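Assunta Serra has spent 2 years at Givholm on one narrow question: how many demonstrations a gripper policy needs before it handles thin objects reliably. Her answer, for the Atadska set, is 1000, recorded in 30 homes.

"Past that the curve is flat," she says. "More homes helped – more repeats in the same home did not."

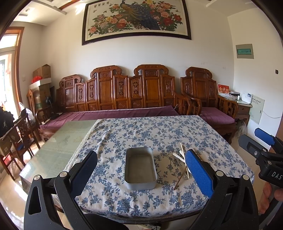 Serra's method treats clutter as a variable to be logged. Each recording is made with hand-held grippers, and the start state is left as found. Craft sticks and skewers lying across each other in a loose pile beside a metal tray are scored as a hard start, as the jaws have to separate one stick from its neighbors. "A patterned tablecloth raises the score again," she says. "Pale wood on a floral print costs us edge detection."

The next round, at Cluswood, begins in October.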